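05/12/2024

극장에 다녀온 날

스태슬로에서 하는 '움오스테드' 시사회에 다녀왔다. 표는 지난주에 기타 쿠슈와하가 구해 줬다. 원래 같이 가기로 했는데 회사 일이 늦게 끝난다고 해서 나 혼자 갔다. 버스를 한 번 갈아타야 하는 곳이라 일찍 나섰고, 상영 사십 분 전에 도착했다. 로비에서 커피를 한 잔 마셨다. 미지근했다.

스태슬로는 좌석이 335석이다. 예전에는 더 컸는데 뒤쪽을 막아 작은 관을 하나 더 만들었다고 한다. 내 자리는 왼쪽 통로 쪽이었다. 앞사람 키가 커서 자막 끝이 조금 가렸지만 고개를 기울이면 볼 만했다.

영화는 생각보다 느렸다. 처음 삼십 분은 등대섬에 사람들이 들어오는 이야기만 한다. 전작 '부르닉'에서 바로 이어질 줄 알았는데 시간상 앞선 이야기였다. 부르닉에 나온 기관장의 젊은 시절이 나오고, 그 배가 왜 버려졌는지가 중반에 밝혀진다. 나는 부르닉을 네 번 봤으니 알아들었지만 옆자리 사람은 자꾸 일행에게 누구냐고 물었다.

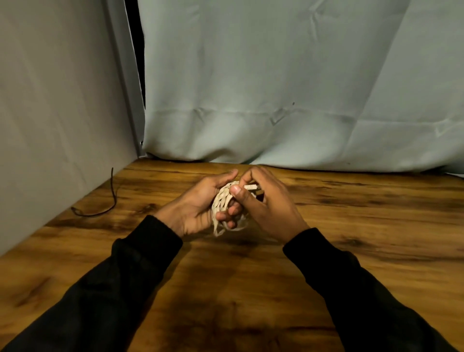 전작을 안 보고 가도 되나?
줄거리는 따라갈 수 있다. 다만 기관장이 편지를 태우는 장면과 마지막 무전 장면은 부르닉을 본 사람에게만 뜻이 통한다. 시간이 되면 전작부터 보는 편이 낫다.

상영이 끝나고 감독 블레어 매시슨이 나와서 이야기를 했다. 화면으로 볼 때보다 목소리가 작았다. 사회자가 마이크를 두 번 바꿔 줬다. 기억나는 대로 적어 둔다.

각본은 여섯 번 고쳤고, 첫 원고에는 섬이 아예 없었다고 했다. 첫 편집본은 608분이었다고 해서 다들 웃었는데, 감독은 웃지 않고 그걸 혼자 이틀에 걸쳐 봤다고 했다. 음악은 촬영 전에 이미 절반이 나와 있어서 배우들이 들으면서 연기한 장면도 있단다. 폭풍 장면이 그중 하나다. 그 장면은 확실히 배우들 움직임이 음악하고 맞는다.

누가 부르닉의 원작자가 영화를 봤느냐고 물었다. 감독은 봤다고만 하고 반응은 말하지 않았다. 배급사 미탈에서 나온 사람이 옆에서 그건 나중에 따로 발표가 있을 거라고 했다. 집에 오는 버스에서 찾아보니 팬 게시판에는 벌써 원작자가 좋아했다는 글과 중간에 나갔다는 글이 같이 올라와 있었다. 출처는 둘 다 없다. 댓글이 832개였는데 앞쪽만 읽고 닫았다.

내 생각에는 원작자가 싫어할 영화는 아니다. 설정을 바꾼 건 항구 이름과 기관장의 동생 정도다. 동생을 누나로 바꾼 건 잘한 것 같다. 배우도 좋았다. 반대로 마을 회의 장면은 길었다. 같은 말을 세 사람이 돌아가면서 한다.
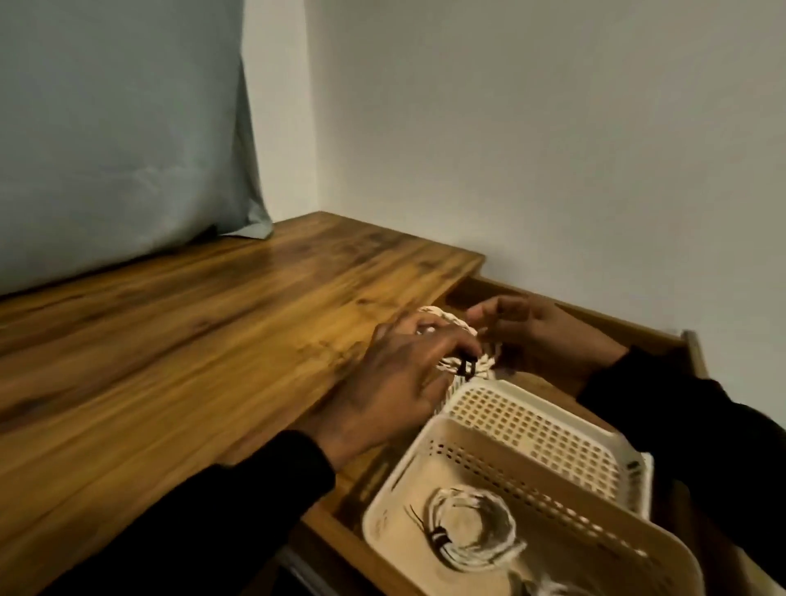

책상과 커튼. 서랍은 열려 있다.

집에 와서 라면을 끓여 먹고 기타에게 전화했다. 결말은 말하지 말라고 해서 음악하고 촬영 이야기만 했다. 기타는 감독의 초기 단편을 더 좋아한다. 이번에도 그때처럼 대사가 적으냐고 묻길래 전반부는 적고 후반부는 많다고 했다. 개봉하면 같이 한 번 더 보기로 했다. 그때는 가운데 자리로 예매할 생각이다.

통화하고 나서 부르닉 디스크를 꺼내 마지막 무전 장면만 다시 틀었다. 기관장이 말을 멈추는 데가 있는데, 오늘 영화를 보고 나니 왜 멈추는지 알겠다. 예전에는 배우가 대사를 잊은 줄 알았다. 부가 영상에 들어 있는 74분짜리 제작 다큐도 조금 봤다. 매시슨이 그때는 조감독이었다. 머리가 길었다. 바닷가에서 우비를 입고 확성기를 들고 있는 모습이 두 번 나온다.

다큐에 나오는 세트 담당자 말로는 부르닉의 배 내부는 창고 하나에 전부 지었다고 한다. 움오스테드의 배도 복도 모양이 똑같던데 같은 도면을 썼는지 궁금하다. 질문 시간에 손을 들었지만 차례가 안 왔다.

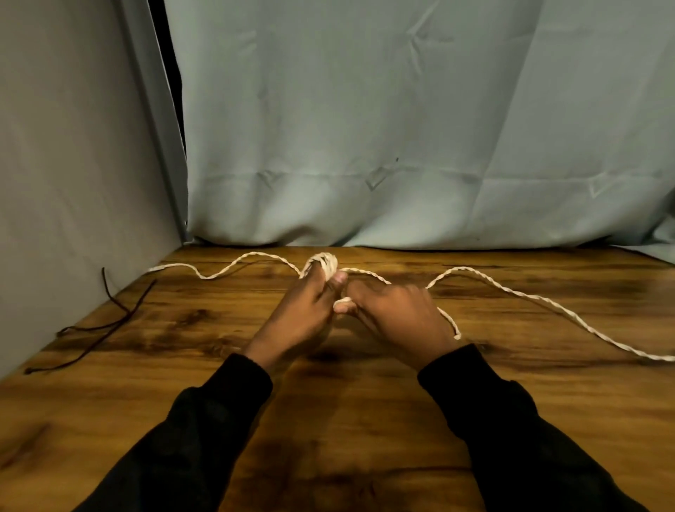 잊기 전에 적어 둘 것

예고편에 나온 다리 장면은 본편에 없다. 잘린 것 같다.

엔딩 크레딧이 다 올라간 뒤에 짧은 장면이 하나 더 있다. 절반쯤은 그 전에 나갔다. 기타에게는 끝까지 앉아 있으라고만 말했다.

6월에 봤던 부르닉 재상영 때보다 스태슬로 음향이 좋아졌다. 저음이 덜 울린다. 대신 난방이 세서 외투를 벗고 봤다.

표는 공책 뒤에 끼워 두었다. 내일은 일찍 나가야 하니 감상은 주말에 다시 정리해서 블로그에 올린다. 별점은 다섯 개 중에 세 개 반. 두 번째 보고 나서 바뀔 수도 있다.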